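Lakus Extends Textile Take-Back to Grarkmont Branches
Apr 17, 2023

Lakus will accept worn clothing and fabric offcuts at its Grarkmont branches from this month, following a trial that began in December at a single drop-off point. Items may be of any fiber content but must be clean and free of oil or paint. Each drop-off is limited to 40 pounds.

Felt and other nonwoven fabrics, which the trial did not cover, are now included. They are shredded separately from knits and wovens, as the shorter fibers clog the carding line.

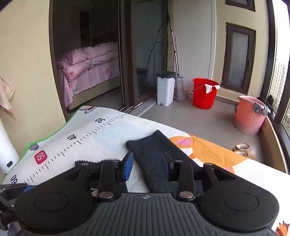
Dark gray felt with a pinked edge.

Garments are sorted by hand into three grades. Grade 1 is resold, grade 2 is cut into wiping cloths, and grade 3 goes to Pálfi for shredding into insulation fill. Zippers, snaps and buttons are removed at the sorting stage and need not be taken off beforehand.

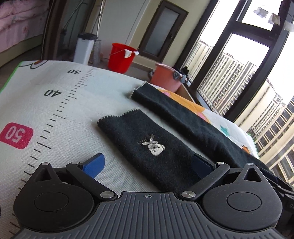
Lakus | Materials Recovery Department

Dark cotton blends made up the largest share of grade 3 material in the trial. According to Kyu-ri Song, who manages sorting, dyed blends are kept apart from undyed stock until they have been baled. Bales weigh 200 pounds and are held under cover until collection.
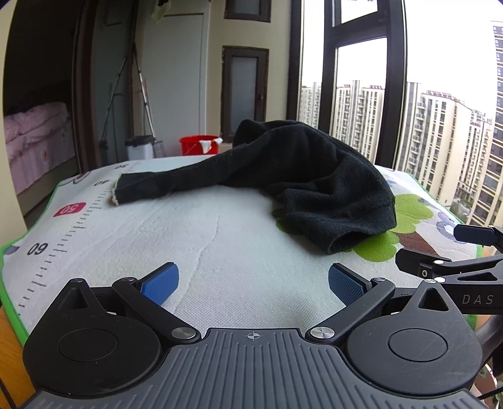
Collection from the branches takes place every 60 days. A second shredding contractor, Dolinia, is under review for quilted and padded goods, which are not accepted at present. Branch staff can supply the current list of accepted items.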